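Guest room snack tray, what do you put in yours?

huvdale_jen
Posted Nov 23, 2021
My brother-in-law Segundo is coming for a week and I'm doing him a little tray, bless him. So far there's a Супер Контик, which he'll love, and a few other bits.
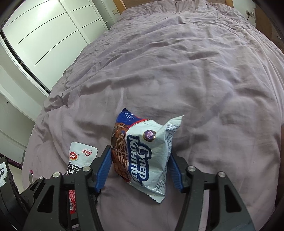
Re: Guest room snack tray
Stavros K
Lovely idea, but leave the kettle in the kitchen, mate. Hot water near a doona is asking for trouble.

huvdale_jen
Oh, it'll go on a proper table before he arrives! I only popped it on the bed beside the green tray to see how the colours looked together.

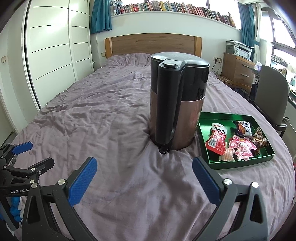

I do think the purple is a favourite of mine, and he likes his cuppa early.

drastero40
Disagree with Stavros, we've had one in our spare room for years. I'd add teabags.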